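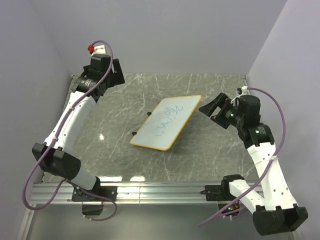
Figure 1. Workspace, August session.

3.2 Who comes to chapter meetings, and who comes back

I went into this part of the project thinking turnout was mostly about the issue on the agenda. Housing fills a room, bylaws empty it, right? The sign-in sheets from the two civic associations we followed, Silari and Darton, tell a messier story. Between them we had 437 people who signed in at least once, and whether they came back had a lot more to do with what happened to them in the first hour than with the topic.

Newcomers who were asked to do something small (make a phone call, bring a neighbor, hold the clipboard) tended to show up again. People who only listened mostly drifted off, even when they told me on the way out that they'd loved the speaker! I should say that Darton's sheets are patchy for August, when the group met outdoors and the pen kept wandering away, so I lean harder on Silari for the summer months.

Size matters too, but I'd be careful with it. Darton draws from a district of some 4,000 households and still runs its meetings like a kitchen table — everyone talks, nobody gets a microphone. Silari is smaller and a good deal more formal. I had expected the formal group to lose more first-timers, and it didn't. My best guess is that its greeters make up the difference, and I come back to them in Section 4 along with the Grajales interviews.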